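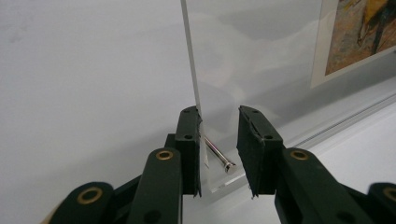 Seo-ah Jeon

The Plerance Pin Trial is a student robotics contest held each September at Dunne College, in which teams record themselves handling small parts with a hand-held gripper and then train an arm to do the same. It grew out of a class taught by Eamon Quinlan, who had grown tired of watching robots stack blocks.

The usual workpiece is clear acrylic with a metal pin. Clear plastic was chosen for being cheap, and proved to be very nearly invisible to most of the software entered. In the first year, teams turned in 1,883 recordings between them, and 2 arms finished the task. One of these was later found to have been pointed at the wrong table.

Grippers are built by the students. The common pattern has linked green plastic fingers, brass eyelets at the pivots and black foam on the inner face of each fingertip. The foam frays. The rules allow a team to replace it once, a limit known locally as the Foltico clause, after the team that replaced it 41 times.

Scoring is out of 10, with a point off for scratching the acrylic — a penalty that has shaped the standings more than any other. The trophy, named Riten for reasons the college has not written down, is also acrylic and is badly scratched.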